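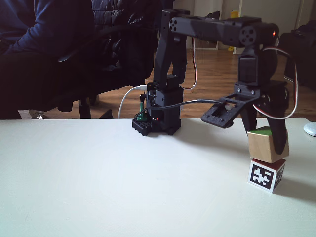 사진 1. 흰 상판, 나무 큐브와 표식 인쇄 큐브

Masus 큐브 세트 및 작업대 정비 회의록

회의 시각: 오후 2시
장소: Eide 2층 회의실
참석: 자재, 도장, 인쇄, 시설 담당
배포: 참석 부서, Gidum 창구

1. 전회 사항 확인

전회 회의록은 수정 없이 승인됨. 미결로 남은 두 건(상판 반사, 표식 들뜸)은 각각 4항과 3항에서 다룸. 보관함 규격 건은 견적 미도착으로 이번에도 보류함.

2. 큐브 도장

도장 담당이 Gimen 도료 적용 결과를 보고함. 색상은 녹색, 적색, 청색을 유지하며 추가 색상은 검토하지 않기로 함. 한 면 도장 후 다음 면 도장까지의 건조 시간은 11시간으로 정함. 시험분에서 건조 시간을 줄였을 때 모서리 쪽에 손자국이 남은 사례가 있었음.

모서리 처리에 대해 두 가지 의견이 있었음. 인쇄 쪽은 모서리까지 도료를 감아 칠할 것을 제안함. 도장 쪽은 모서리에 도막이 쌓이면 적층 시 윗면과 아랫면의 밀착이 나빠진다고 답함. 논의 결과 도장은 면 안쪽에서 끝내고 모서리는 목재가 드러난 상태로 두기로 함. 사포는 도장 전에 한 번만 사용하며 도장 후에는 쓰지 않음.

일부 면을 칠하지 않고 나뭇결 그대로 두는 사양도 유지함. 무도장 면의 바니시 처리는 색 변화가 확인되어 제외함.

3. 표식 면 인쇄 및 부착

입고 검사 결과를 공유함. 대상 92개 가운데 적합 87개, 나머지는 부착 불량으로 분류함. 불량 유형은 모서리 들뜸과 회전 오차이며, 인쇄 농도 문제는 없었음. 불량품은 표식만 제거하고 다시 부착함. 제거 과정에서 목재 표면이 뜯긴 것은 세트에서 제외하고 적층 연습용으로 돌림.

표식 둘레의 흰 여백은 네 변의 폭을 같게 함. 재단 시 여백이 한쪽으로 몰린 것은 부착 전에 폐기함. 풀은 현행 제품을 유지하되 도포량을 줄이고, 부착 후 평판으로 눌러 두는 공정을 추가함. 같은 무늬가 한 세트 안에서 중복되지 않도록 인쇄 담당이 번호표를 관리함. 번호표의 이전 판은 회수하여 폐기함.
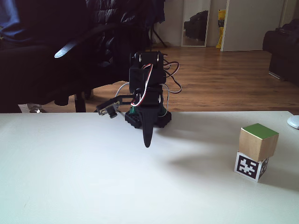

쌓을 때 위아래 큐브의 방향을 맞춰야 합니까?
네 변이 나란하도록 맞추고, 밑면 전체가 아래 큐브의 윗면에 닿게 놓습니다. 색의 조합은 지정하지 않습니다.

위 내용은 작업대 비치용 안내문에 그대로 옮기기로 함. 안내문 크기는 A5로 하고 상판에는 붙이지 않음. 자재 담당이 큐브 취급 시 면장갑을 쓰는 안을 냈으나, 미끄러짐이 우려되어 채택하지 않음. 손을 씻고 말린 뒤 취급하는 것으로 갈음함.

4. 작업대 상판 및 조명

상판은 Gidum 공급품을 계속 사용함. 색상은 흰색, 마감은 무광으로 하고 교체 주기는 따로 정하지 않음. 시설 담당의 측정 결과 상판 중앙의 조도는 거의 700럭스였음. 조도 자체는 충분하나 면 전체가 고르지 않고, 천장 조명이 비치는 자리에서 반사가 남는다는 지적이 있었음.

대책으로 조명 위치 변경, 확산판 설치, 상판 위 매트 사용을 비교함. 매트는 큐브 밑면과의 마찰이 달라지고 이음매에서 높이 차가 생겨 제외함. 조명 위치 변경은 배선 공사가 필요하므로 내년 정비 계획으로 넘김. 우선 확산판을 설치하고 같은 지점에서 다시 측정하기로 함.

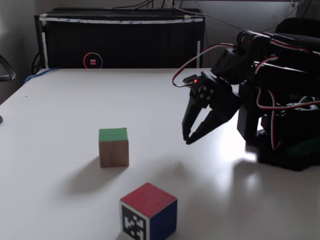 측정 시에는 반사가 나타나는 범위를 상판 도면에 표시하고, 밝은 쪽과 그늘진 쪽의 값을 나누어 기록함. 측정 높이는 상판 면과 큐브 윗면 두 곳으로 함. 적색과 녹색 도장면의 광택도 함께 확인하되, 도료 변경은 확산판 결과가 나온 뒤에 판단함.

상판 청소는 마른 극세사 천을 기본으로 함. 풀 자국은 중성세제를 희석하여 닦고, 알코올은 도장면에 닿을 우려가 있어 큐브를 모두 치운 상태에서만 사용함. 연마 성분이 든 세제는 반입하지 않음. 상판의 수평은 월 1회 확인하고 기록지는 Eide 시설 대장에 철함.

5. 보관

세트별 보관함에는 표식 면이 서로 맞닿지 않게 넣음. 간지는 중성지를 사용함. 도장이 끝난 큐브와 재부착 대기품은 선반을 구분하며, 대기품 선반에는 풀 도포 날짜를 적은 꼬리표를 붙임. 습도계 추가 설치 요청은 승인됨.

6. 조치 사항

도장: 건조 시간 기준을 작업 지침에 반영. 기한 11월 중.
인쇄: 불량품 표식 재부착, 번호표 갱신. 기한 11월 중.
시설: 확산판 설치 및 조도 재측정. 결과는 차기 회의에 제출.
자재: 중성지 간지와 습도계 발주, 보관함 견적 재요청.

7. 기타

Gidum 측에 상판 절단면의 마감 사양서를 요청하기로 함. Gimen 도료의 잔량은 다음 도장분까지 사용 가능하다고 보고됨. 차기 회의는 같은 장소에서 열며 시각은 추후 공지함.

오후 3시 20분 폐회.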